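3.2 Storage of crockery on the open worktop

The second part of the study dealt with items that are used daily and seldom returned to a cupboard. In the household diaries, mugs and plates made up the largest share of these, with 522 of the 691 recorded placements. The remaining entries concerned trays, baskets and small appliances, and are treated in Section 3.4.

Placements were coded by the manner in which the item was supported. An item was coded as "hung" if its weight was carried by the handle, as "edged" if it stood upright in a rack, and as "flat" if it rested on its base or underside. Stacked items were coded as flat, whatever their position in the stack. Coding was done by Bolger and Orlandini, working separately, and disagreements were settled by Aguirre. The scheme follows the one used in the Fovstead pilot, except that the category "leaning" was dropped. It had been applied to only 2 items there, both of them chopping boards.

Hanging was almost wholly confined to mugs. Participants who owned a mug tree tended to fill the upper pegs first and to leave the lower ones free, even where the lower pegs were nearer to the hand. Naylor (in her notes on the Costigan interviews) puts this down to the clearance needed below a hanging mug, which on the lower pegs is taken up by other objects on the worktop. Plates were edged where a rack was present and flat otherwise. Mixed arrangements, with part of a set in the rack and part in a stack beside it, were found mainly in homes with more than one adult cook.

Figure 4. Mug tree with two mugs hung on either side of the post, wooden tray laid flat, and plates held on edge in a wooden rack.

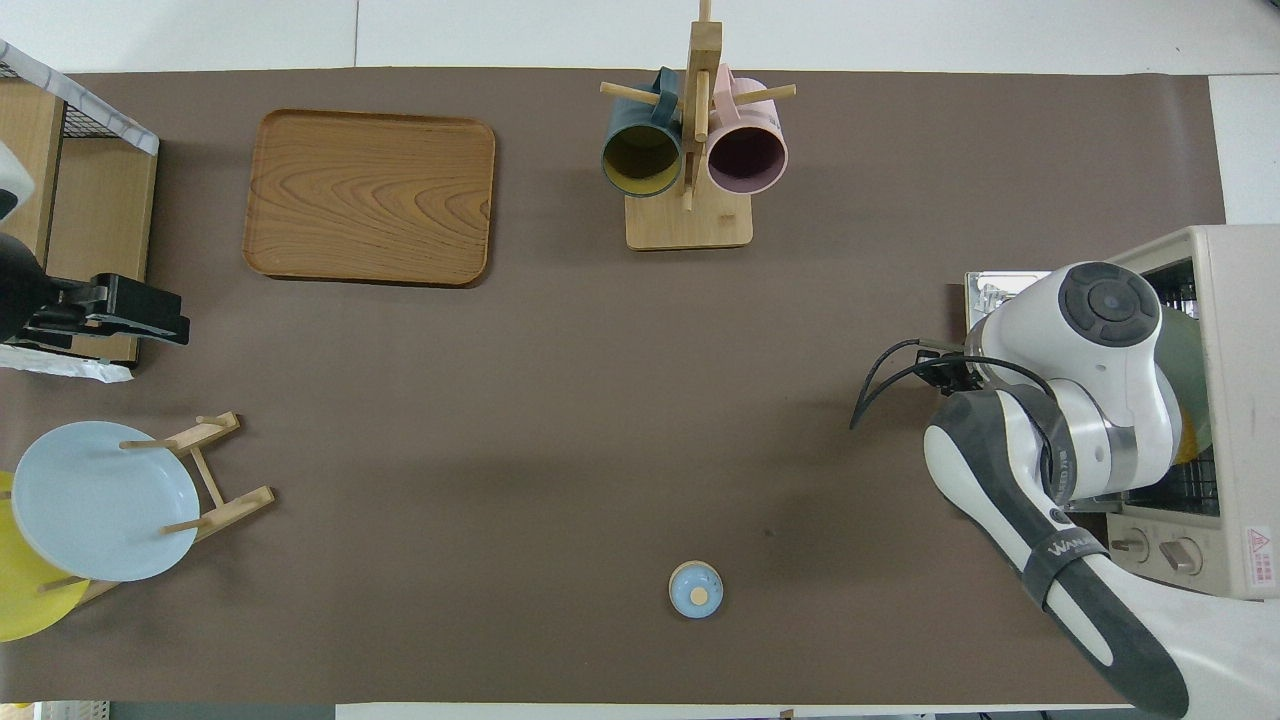
The floor area taken up by each support was measured at its base and again at its widest point when loaded. For plate racks the two values were close. For mug trees they were not, and the loaded width is used throughout Table 5. Trays were measured at the outer rim. An empty tray was still entered as occupying the surface, as participants were reluctant to set other things down on it unless these belonged to the same meal.

A gap of less than 60 mm between neighbouring supports was recorded as "closed". Closed gaps were rarely used for storage, but they did collect paper, cloths and other light items. Ruawai has suggested that the threshold should vary with the height of the supports. The present data do not allow this to be tested, as height was noted only for the Jostham households.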